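我为什么还留着手机盒里的白托盘

上个月搬家，从Zolunbridge的老房子搬到Elton，我清出来一整箱手机包装盒。朋友都劝我扔，说你又不开二手店，留这些空盒子干嘛。盒子我倒是真扔了大半，可是里面那层白色的塑料托盘，我一个个抠出来，摞好，带到新家来了。

我知道这听着有点毛病。但你先别急着划走，我是真觉得这个东西被大家小看了！

你想想，我们拆一部新手机，眼睛从头到尾都盯着手机，盖子一掀，膜一撕，开机，选语言，连网，然后盒子往柜子顶上一扔，两年后连着灰一起下楼。托盘在这个过程里大概只被看过一眼。可它是整个盒子里最懂那部手机的东西，哪里该托着，哪里该空着，哪个角要让一点，全在它身上压出来了。我有时候拿着一个空托盘，手指沿着凹槽摸一圈，会觉得比摸手机还舒服（手机太滑了，又贵，摸着提心吊胆的）。
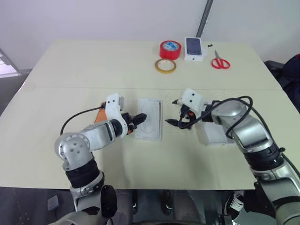 浅口白托盘，中间压着一个椭圆形的凹槽。

我对托盘的第一个要求，就是浅。太深的我不喜欢，东西陷进去，你得翻过来往手心里倒，倒出来那一下心都要停。浅的就很体贴，边上有一圈沿，东西不会滚出去，手指一伸又能捏得到。我现在书桌上放着一个，专门装回形针、耳机塞、还有那种不知道从哪件家具上掉下来的螺丝。以前这些东西都散在笔筒底下，找一颗要把整个笔筒扣过来，现在不用了，看一眼就知道在不在。

当然我也试过正经买收纳。有一阵子我迷上了Grarier的抽屉分隔盒，一套12个，大大小小，商品页上摆得那叫一个整齐，我看了两个晚上，下单了。到手以后呢，大的放不进我的抽屉，小的又小得只能放一枚硬币，最后真正用上的只有4个，其余的套在一起塞在柜子里，变成了需要收纳的收纳用品。花了200块，买回来一摞愧疚。而手机盒里的托盘一分钱没多花（好吧，严格说是花过了，算在手机里了），大小还刚刚好，放在浅抽屉里一点不顶。

我也得说说它的缺点，免得你们以为我收了谁的钱。第一，白。白色的塑料放久了，一点点脏都特别显眼，边角里落个小黑点，你在椅子上坐着都能看见，看见了就想去擦，擦了又沾上别的。第二，轻。桌上一开风扇它就想走。第三是里面的凹凸，本来是给手机量身做的，你要拿来放别的，总有一块地方不听话。我一般的做法是顺着它来，长条形的槽放笔和小尺子，圆一点的坑放零碎，实在没法用的那块就空着，空着也挺好看。

清洗也有讲究。别拿百洁布，千万别！我第一个托盘就是这么毁的，表面刮得毛毛的，从此吸灰比吸尘器还勤快。后来我只用软刷子扫一遍，再拿湿布顺着沿口抹，凹槽的圆边那里要多转两下，灰最爱待在那种弯弯的地方。抹完倒扣着晾，别用纸巾，纸巾会掉毛。
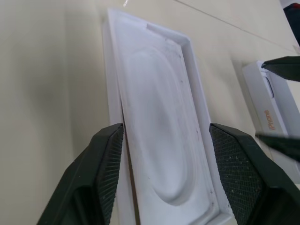
Yayra Gyamfi在我上一篇底下留过一段话，大意是说，我这种喜欢其实是在替商家开脱，一个只用来撑一下门面的塑料件，做得再贴心也是多余，她宁可收到一个纸浆压的，丑一点，用完直接进回收桶，谁也不用惦记。她还说，家里留着这些托盘的人，九成是舍不得扔，一成才是真在用。

这话我想了好几天。九成这个数我不服，不过方向我得认。我自己那摞托盘，带到新家以后真正上岗的也就几个，剩下的还在箱子里睡觉。纸浆的我也摸过，有的做得很扎实，边缘带点毛茬，像鸡蛋托的远房表弟，我不讨厌。要是哪天所有手机盒都换成那种，我不会写文章抗议。只是手头已经有的塑料托盘，生都生出来了，再用几年总归比第二天就扔掉强一点吧？我的意见就这么多，Yayra如果看到，欢迎继续骂。

说到这里，我想讲讲我真正在意的一件事，就是“有位置”。

我妈收拾东西是往里塞的派别，抽屉能关上就算整齐。我从小在那样的抽屉里翻剪刀，翻出过发霉的创可贴和一把不知道开哪里的钥匙。所以我长大以后对“每样东西有个自己的坑”这件事有点执念。手机包装是我见过执行得最彻底的，手机一个坑，线一个坑，卡针那么小的东西也要给它一道缝。你把东西放回去，它会轻轻地落一下，咔，或者连声音都没有，就是手感上那么一沉。我愿意为了这一沉多花半分钟。

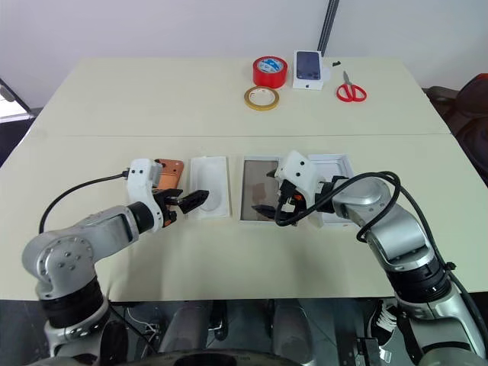 换手机后盖那回，我是真正尝到了“有位置”的甜头。旧机摔了一跤，后盖裂成一片蛛网，我不服气，想自己动手，在Ifans的小店里配了零件回来，占了整张餐桌，折腾了90分钟。开工前我先把东西摊开，就是现在这种摆法，铜橙色的后盖放一边，白托盘挨着它，白框里那块透着棕色的面板再往旁边放，谁也不压着谁。看着好像很占地方，但修东西最怕的就是叠。后盖叠在屏幕上，你一拿，两片一起滑，那个声音我这辈子不想再听第二遍。拆下来的小零件我全放进托盘里，按拆的顺序从上往下排，装的时候倒着来。中间我去接了个电话，回来一看，拆到哪了清清楚楚，都不用回忆。

那次修得怎么样先不提（手机还能用，按键有点松，别问了）。可是从那以后，我连做别的手工都要先摸一个托盘过来。缝扣子，扣子放进去。换手表带，那两根细得要命的弹簧针，放进去。剥石榴也试过，不行，汁水会流得到处都是，石榴还是用碗吧。

Gwawr Voyle来我新家吃饭的时候看见了，拿起来翻来覆去地看，问我能不能分她两个，她要放耳环。我嘴上说随便拿，心里其实在盘算哪两个是我舍得的。最后给了她沿口最矮的那两个，耳环细小，沿太高了不好捏。她过了一阵发消息来，说耳环是放进去了，可惜她家猫也把爪子放进去了。

所以你要是最近刚好换手机，拆完先别急着把盒子扔上柜顶。把托盘抠出来，放到你最乱的那个抽屉里，用一个礼拜试试。不喜欢就洗干净，看看你那边的塑料怎么分类，该去哪去哪。至于盒子本身，那个硬邦邦的外盒，我还没想好怎么说它，里面的磁吸翻盖我也很有意见，下回再写。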